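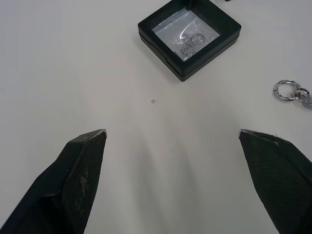

Gilberto Yupanqui repairs small jewelry in one room behind the Mazurek bakery. When I came to see him in August, he asked me to leave my bag by the door. Nothing goes on the work table except the work.

"A ring is very easy to lose," he told me. "You look away, you move your sleeve, and it is on the floor. So I want a pale table and I want it clear."

He learned the trade from his aunt, who had a stall in Riswood. Her table was dark wood, and he remembers many evenings on his knees with a flashlight. When he opened his own shop, he bought the off-white top first and the chair four weeks later.

I asked which pieces he likes best. I expected him to say gold, but he prefers plain silver rings, the smaller the better. "With a big stone, people look at the stone. With a thin ring you see every mistake I make."

Most of his customers bring rings which don't fit anymore. He keeps a paper notebook for them, and the last entry on the day of my visit was number 341. Each entry has the size before, the size after, and a short note. One note said only "sister's, be careful."

He doesn't like to polish too much. Some people want an old ring to look new, and he does it if they ask twice. "The small scratches are from their life - why should I take them away?"

We talked also about money. A bigger shop, Gullis, offered to send him all their resizing, and he refused after thinking for a week. He would need a second table, and the room has no place for it.

Before I left, he wiped the table with a dry cloth, looked at it from the side against the light, and wiped one corner again.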